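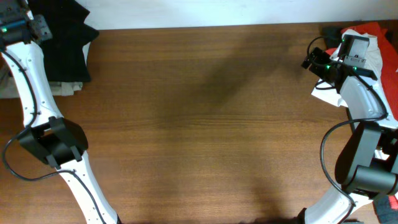 *Brown table, a black cloth heaped up at the left corner.*

## Respooling a spinning reel without the twist

Quick one before the Delorme comp in June. Got asked at the ramp again why someone's braid keeps jumping off the spool in loops. Nine times out of ten it went on slack.

**What you need**

- reel, on the rod (bottom section is fine)
- new line. I run Grelari 12 lb braid for trout
- a few metres of old mono for backing
- scissors that cut braid, not the kitchen ones
- damp rag

**Steps**

1. Strip the old line off. All of it. Bin it at home, not at the lake.
2. Run the new line back through the bottom guide first, then open the bail. Everyone forgets the bail. I still do.
3. Tie mono to the spool, arbor knot, pull it down hard. Wind on 12 turns. Braid tied straight to a bare spool will slip and you'll think your drag's gone.
4. Join braid to mono with a double uni. Wet it before you snug it up. Trim the tags close.
5. Line spool flat on the floor, label up. Wind ten or so cranks then stop and drop the rod tip. If the slack curls up on itself, flip the spool over and keep going.
6. Pinch the line through the damp rag while you wind. Firm. Should feel like work by the end of it.
7. Stop a couple of millimetres short of the lip. Overfull is worse than under.

Anatole Roussel does his off the back of a chair with a pencil through the line spool. Works, bit slow, and the pencil end up on the floor.

**Leader**

Fluoro, a rod length, FG knot if you can tie one with cold hands. I can't so it's another double uni. Go lighter if the water at Skilley is clear, heavier round the timber.

**First casts**

Lob a few easy ones before you let rip. Close the bail by hand every time, dont crank it shut. Thats where most wind knots start.

**Colour?** Yellow so I can see it. The leader does the hiding.

Cornel Ilie asked about the 600 m bulk spools from Urkow. Fine if you've got a few reels to fill or a mate to split it with. Keep it out of the sun and write the breaking strain on the side, the sticker falls off.

Drag check next time, need to find my scales first.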